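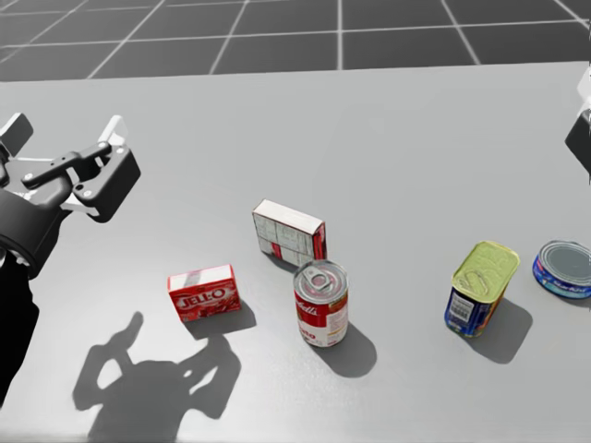
Figure 2. Tabletop with grocery items in front of a tiled floor.

3.2 Judging distance on plain surfaces

People judge the distance to a point on a floor or a tabletop partly from its texture. When the texture is even and its elements are of known size, the rate at which they shrink gives a usable scale. We wanted to know how much of this scale is lost when the texture is taken away from the near part of a view but left in the far part. In Figure 2 the tabletop is smooth and pale gray, while the floor beyond it is divided into large square tiles by thin white lines that converge toward the top. A reader who wants to place a point on the floor can use the lines. A reader who wants to place a point on the table has to rely on its edges and on whatever stands over it.

We recruited 332 adults through the Wiltmont panel. After removing those who failed the practice trials or did not finish, 266 remained. Each person saw 13 target points on the table and 13 on the floor, in random order, and typed a distance for each. No time limit was set. Responses were collected with the Barano survey tool, and the last session closed on Jul 26, 2019.

Errors were larger for table points than for floor points. Most people placed the table points too near, and the error grew toward the far edge of the table. Floor points were also placed too near, but the error stayed much the same from one row of tiles to the next. The order of the trials made no difference.

This pattern fits the Zhuravel model, in which the viewer carries a scale from a textured region into a plain one only when the two lie on the same plane. Since the table and the floor are at different heights, the grid should be of little help on the table. The Amunis model predicts some transfer between planes, and we did not find it. Our stimuli were still views, however, and head movement may change the result. We return to this point in Section 5, with the follow-up study run in November.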